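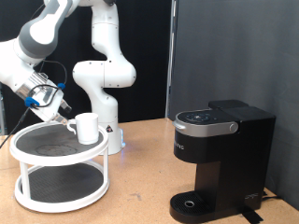 # 一只马克杯的分量

我迷上马克杯,要从塞尔滕赛德(Seltenside)的一场雨说起。那天星期二,我赶错了班车,下一趟要等到傍晚,只好钻进车站对面一家叫巴尔斯卡(Balska)的咖啡馆。咖啡本身平平无奇,杯子却让我愣了一下:杯沿微微外翻,嘴唇贴上去的那一刻,咖啡好像自己就滑进来了。我翻过杯底,看见一个浅浅的戳印——Joubert。

老板娘见我把杯子举过头顶端详,笑得不行,说镇上谁家柜子里没有十来只,想看杯子就往河边走,厂子还在那儿呢。

于是我冒着雨去了,后来又去了四次。

## 从泥开始

茹贝尔(Joubert)陶瓷厂不大,红砖厂房贴着河岸,从前运泥的小船可以直接停到后门。泥来自上游的斯科尔凯克(Skorkeck),挖出来是发灰的青色,捏在手里又凉又滑,烧过之后却是干净的暖白。第一次看到生坯和成品摆在一起,我怎么也不肯相信它们是同一种东西!

泥运来以后要放。老工人管这叫“睡觉”:盖上湿麻布,在地窖里一睡就是一冬。睡够的泥有一股雨后池塘的味道,新来的学徒总要皱几天鼻子,过一阵子就闻不出来了。睡不够的泥脾气很大,拉坯时看着挺好,一进窑,把手根部就裂给你看。

负责拉坯和打样的是斯蒂利亚尼·帕帕达基斯(Styliani Papadakis)。她说话很快,手却很慢。我站在转盘旁边看她做一只样杯,泥团在她掌心里先矮下去,再一点点站起来,杯壁由厚到薄,中间几乎看不出她用了力。

“你们写文章的人都爱看拉坯,”她头也不抬,“可是一只杯子好不好用,大半在把手上。”

## 把手这门学问

这句话我琢磨了很久,回家以后把自己所有的杯子排了一桌,一只一只端过去,越端越觉得她说得对。

把手要解决的是力矩问题。杯子装满以后,重心在杯身中央,手却在旁边,离得越远,手腕越累。把手开得太大,整只杯子会往前栽;开得太小,指节就顶着滚烫的杯壁。茹贝尔的老款把手像一只耳朵,上宽下窄,食指和中指穿进去,无名指在下面托着,小指正好搭住那个小小的尾巴。拇指呢,拇指压在顶上,那里有一块极浅的平面,不摸根本看不出来。

帕帕达基斯让我闭上眼睛,递来几只把手各不相同的素坯杯,里面灌了水。我端到第三只就说是它。她很高兴,说那是她祖母辈的工人定下来的弧度,她自己改过好多回,最后又改了回去。

粘把手也有讲究。杯身和把手的干湿程度必须差不多,行话叫“皮革硬度”,指甲能划出印,却按不下坑。接口处划上交叉的细纹,抹泥浆,压紧,再用湿海绵把挤出来的泥抹平。手快的工人做这一套动作像在系鞋带。我也试了一回,粘出来的把手歪向一边,活像一只在偷听的耳朵。

## 杯沿、杯壁、杯底

杯沿决定第一口。薄沿让液体铺得很开,酸味和香气都显得清楚;厚沿温和一些,喝热可可尤其舒服。巴尔斯卡用的是厂里最常见的一款,容量425毫升,沿口先收后放,中间藏着一道几乎看不见的弧线。喝到最后几口,这道弧的好处才出来:仰头的时候,不会有一滴沿着下巴溜走。

杯壁管的是温度。很多人以为厚杯子一定保温,我从前也这么想。其实厚杯壁刚倒进热水时会先吸走一大截热量,冷杯直接装咖啡,头一分钟凉得比薄杯还快。所以讲究的咖啡馆会先用热水把杯子烫一烫。等杯壁热透了,厚的好处才慢慢显出来,捧着它读完半份报纸,手心还是暖的。

至于杯底,我以前从没认真看过。翻过来,外圈那道不上釉的圆环叫圈足,烧窑的时候,杯子就靠它站在棚板上;要是底下也上了釉,釉一化,整只杯子就和棚板长在一起了。茹贝尔的圈足会用细砂石磨过一遍,在木头桌子上推来推去也不会留下划痕。很多便宜杯子省掉了这一步,你用指腹绕着圈足摸一圈,马上就知道。

## 仓库里的2,628只

厂房二楼有一间长长的仓库,木架一直顶到房梁。厂里历年的样杯都在这里,登记在册的有2,628只,每一只都拴着小纸签,写着泥料、釉方和窑位。有的纸签已经脆得不敢碰,有的上面只写了“不行”两个字,底下还画了一道重重的横线。

我在里面待了整整一个下午,出来的时候裤腿上全是灰,心里乐开了花。架子上有给渡船做的宽底杯,底比口大出一圈,浪再急也不容易翻;有给面包房做的矮胖杯,杯口大得能把整根面包卷蘸进去;还有一套左撇子杯,图案印在另一侧,端起来的时候花朝着自己。最可爱的是一只双把手儿童杯,两只把手一高一低,帕帕达基斯说,那是因为打样的人家里的孩子总喜欢歪着脑袋喝牛奶。

颜色也能看出年代。早些年镇上偏爱深褐和芥末黄,后来有一阵子什么都要印上小花,再往后就渐渐白了下去。白杯听上去最简单,做起来却叫人头疼:有一点铁斑、一粒落灰,都明晃晃地摆在那里。釉色稍微偏青,牛奶看着就发冷;稍微偏黄,又像用旧了。厂里调现在这款白釉,试了整整一个春天,试片挂在窗边,风一吹叮叮当当,路过的人还以为是风铃。

## 开窑

我最后一次去,赶上四月里的一次开窑。

窑已经凉了两天,门一开,里面还有余温扑出来,带着干燥的矿物味。这一窑装了500只,12层棚板,一层一层往外递。刚出窑的杯子会响,细细的,像冰块落进水里,那是釉面在收缩。大家这时都不怎么说话,各自竖着耳朵听。声音太密,就说明釉和泥不合拍,过些日子要开片。

帕帕达基斯拿一只杯子放在左掌上,右手用指节一敲,听一声,放到一边,再拿下一只。清亮的去左边的桌子,发闷的去右边。我问她发闷的怎么办,她指指窗外,河堤那条小路上铺的正是碎瓷片,雨天踩上去一点也不滑。

她让我从左边那张桌子上挑一只。我挑了很久,最后选中一只釉面上有个小针眼的,就在把手下方,拇指够不着,小指刚好能碰到。

## 如果你也想去

塞尔滕赛德车站出来右转,沿河走到第二座桥,看见红砖烟囱就到了。厂门口的小店上午开得晚,门没开就先去巴尔斯卡坐一坐,杯子是一样的杯子,苹果蛋糕记得要边上那块。店里最下面一层货架放的是次品,有的釉厚了一点,有的戳印盖歪了,价钱便宜许多,蹲下来慢慢翻,常有惊喜。

挑的时候别急着看花色。先空手端一端,再请店员替你灌半杯水,端着走几步,听听放回桌上是什么声音。店里的人对此早就见怪不怪,还会把水壶递过来。

我那只杯子现在每天早上都在用,小指一碰到那个针眼,人就醒了一半。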